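From: Estrella Cuevas
To: bedroom-makeovers list
Subject: Re: Duvet folded lengthwise, or am I losing my mind?

Hi all, and hi Danish,

Danish Rana wrote:

> We finally got the Carkia platform bed put together in the guest room and now
> I can't make the thing look decent. Folding the duvet across the foot like my
> mother does gives me a giant lump, and the runner slides off it. My wife saw
> someone do a lengthwise fold, duvet running from the pillows to the foot.
> Has anyone on here lived with that? Also, does a runner have to go
> across? Ours is longer than the bed is wide and it looks silly. Under-bed
> lights, yes or no? She says yes. I say we'll be able to see the dust.

I have been doing the lengthwise fold since November and I'm a convert, so you get the long answer. Sorry in advance to everybody on digest.

First thing, the fold itself. I lay the duvet out flat like you would for sleeping, then bring one long side over to meet the other. You want to grab it near the middle of the long edge and walk it over, then go up to the top end and straighten, then down to the foot and straighten. If you start at a corner it twists and you'll be chasing the twist for five minutes (ask me how I know). Mine is the Pavero one, the all-season, and it's puffy but not crazy puffy. My old down one from Hegde would NOT do this, it sprang open like a sleeping bag.

Let the bottom end drop over the foot of the mattress a little. I tried stopping it short and it looked like somebody forgot a piece of bed.

The runner: no, it does not have to go across! I run mine down the long side, next to the duvet, with the duvet sitting on the edge of it. That was my solution to the sliding, by the way. The weight of the duvet pins it. I was this close to buying 40 of those little sheet clips and then I just tucked the edge under and it stayed put all week.

It went down this way again this afternoon, on the white sheets: 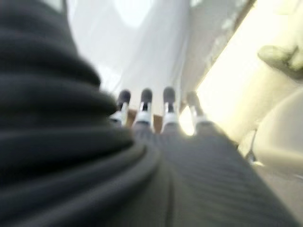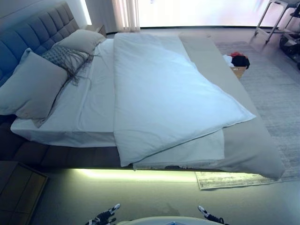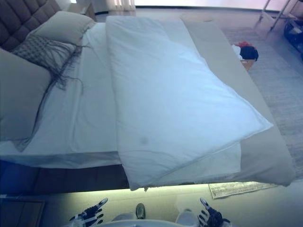 Last two: duvet down the middle, runner along the side, tasseled cushion up with the pillows.

I know the sheet isn't smooth. I don't iron fitted sheets and I'm not going to start for the list. If yours bother you, pull from the foot end after the pillows are on, since plumping the pillows is what wrinkles mine again every time.

About the cushion – I used to have 5 of them on there and it was a whole production every night finding somewhere to put them. Now there's the one with the fringe and I like it much better. Spread the tassels out with your fingers once it's in place or they bunch up underneath and it looks like a wet dog. Two pillows is plenty for a guest room too. If a guest wants more they can have one of the retired cushions from the closet.

Lights. Your wife is right and so are you. I love the strip, it makes the bed look like it's floating and you can find your slippers at 2 in the morning without turning on a lamp. And yes, you will see every single crumb of dust under there. I run the flat mop along that edge way more often than I ever did before. Mine is a Dultel strip and the color came out greener than I'd have picked, so if you care about that get one where you can change it. I've gotten used to it.

One more thing, on washing. The inserts get washed about as often as I remember, but the fringed cushion cover I do by hand in the sink and dry flat. The dryer turned my first one into a bird's nest. The runner I just shake out the back door and steam.

Somebody (sorry, I lost the message) asked a while back whether a tufted headboard is a pain to keep clean. Kind of! Soft brush attachment, go along the seams, and don't wait until you can see the dust in the squares. I put it off all winter once and it took me 34 minutes, which I know because I had a pie in the oven.

Danish, send us a picture when you've got yours set up, and tell us which way the runner ended up going. I'm also curious whether the Carkia has the padded sides or the plain ones, my sister is looking at it for her apartment.

Estrella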